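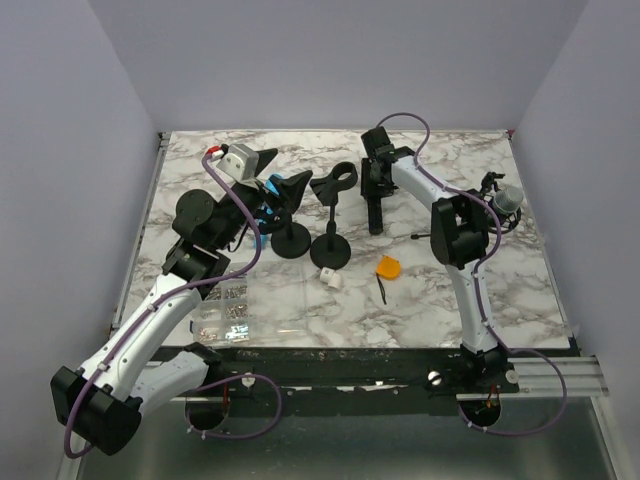
White and gray, with the veining I keep going on about.

I have been putting off writing about the kitchen counters because I thought I would have made up my mind by now, and I'd have a nice finished story for you with a bow on it. Well, it's June and I haven't, so you get the messy version instead!

We moved into the house on Evden Street with the old counters still in, the speckled brown ones that hide every crumb (a mixed blessing, believe me). I lived with them happily enough for two winters. Then the seam by the sink started to lift, and a drip got underneath, and one morning I set my coffee down and the whole corner gave a little sigh and sank. So that was that.

My first thought was real marble. My grandmother had a slab of it, just a small one, that she kept for rolling out pie crust, and I can still feel how cool it was under my hands when I was tall enough to reach. It had a ring on it from a jar of pickles that somebody left sitting overnight, long before I was born, and she never minded. I think I have been chasing that slab my whole life. But then I got the quote from the stone yard out in Jamdale, and I had to go sit in the car for a bit.

So I started looking at the patterned ones, the lookalikes, and I have to say they've come a long way since the shiny stuff in my first apartment. I brought home 17 samples. They lived on the windowsill, then on the stove, then in a stack beside the bed, and I'd carry a few of them around the house at different times of day like a person walking very small dogs. Morning light makes the gray veins look soft and almost blue. By suppertime, under the bulb over the sink, the same piece can look like a road map.

The one I keep coming back to is from a little line called Loltholm. It's a warm white with thin gray lines that wander instead of marching along side by side, and the quote came to $700 for the long run and $428 for the short piece by the window, before anybody installs it. The runner-up is called Bogdan, which is darker and moodier and would look wonderful in the kitchen of someone who wipes up after herself.

And then there's the wall color. I had always pictured yellow, a good buttery yellow like the inside of a pound cake, but I'm wavering toward a pale grayish lavender. I painted a patch behind the bread box and I've caught myself moving the bread box to look at it.

If any of you have lived with a white counter for a few years, please write and tell me about beets. And turmeric, too. I make a lot of soup, and I'd like to hear the worst before I call the store back.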